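# Rules before speed: a talk about robots that prepare drinks and food

Grondalent is a small company which writes working rules for robot arms in kitchens and bars. I spoke in March with the person responsible for these rules, who has done this work for 6 years and asked me not to print a name.

"Many people think safety is only the red button," she told me. "The button is the last thing. Before it comes the table." In the Grondalent rules, which are called Ornard, the first chapter is only about where things lie before the arm may start.

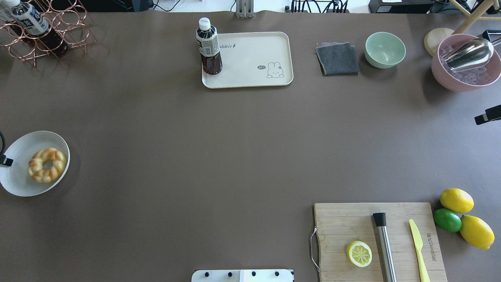

Who decides that the table is ready? The operator decides, and signs a sheet with the time, and no other person may sign in the operator's place.

The sheet has 10 points. She wrote the first version alone and it was much too long. "People ticked everything without reading," she said. "I would do the same." Now each point is one short sentence. Blades come first, then glass, then cables on the floor.

I asked her about speed. With people near the table, Ornard permits 60 millimetres per second for any new movement. A client in Bustos found this too slow and wanted an exception – she refused. "When the movement is known and written down, we can speak about 285. Not on the first day."
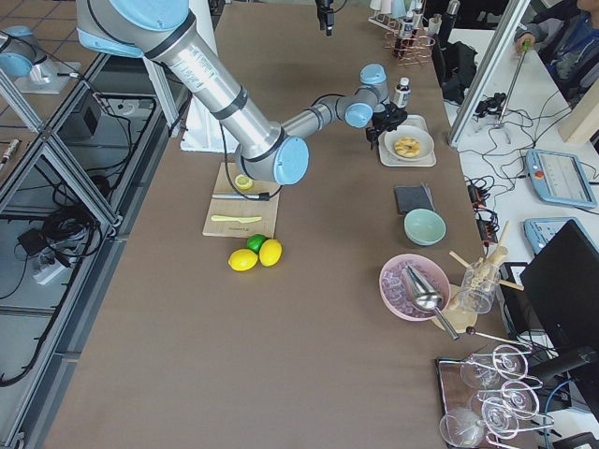
*The arm above the work table, with the teach pendants on the side desk.*

She is also strict about the pendant. The person who holds it must not do a second job at the same time, also not a small one like bringing ice. This rule came from Cenosano, an earlier project, where the operators themselves asked for it.

Food makes the matter more difficult, she explained. A rule for machines says nothing about who touched a lemon, and a rule for kitchens says nothing about a gripper. 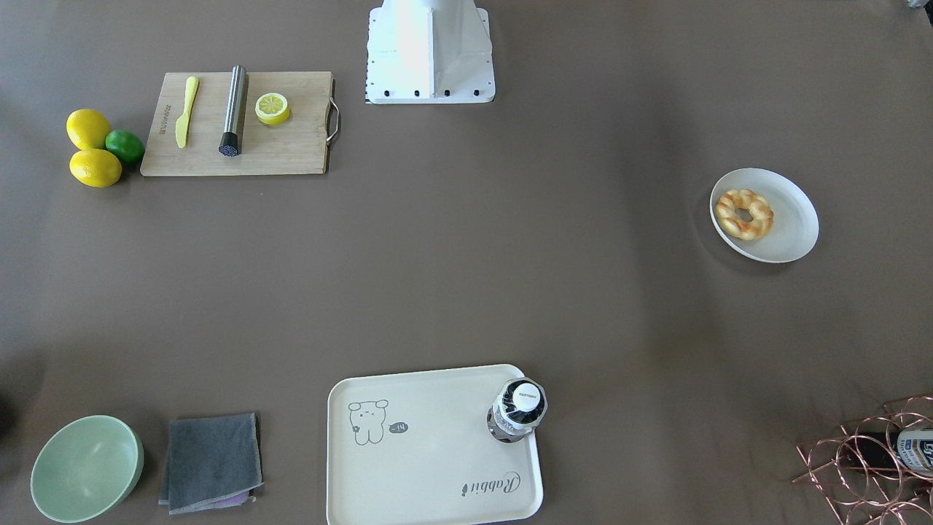

"So we must read both books together," she continued, "and where they do not agree, we take the harder one." For the gripper this means cleaning before each session and again after any fruit is cut. The cleaning is written on the same sheet, because a second sheet was always forgotten.

The next edition of Ornard will have a new chapter about handing a glass to a guest. She has rewritten it several times and is still not content with the part on hot drinks.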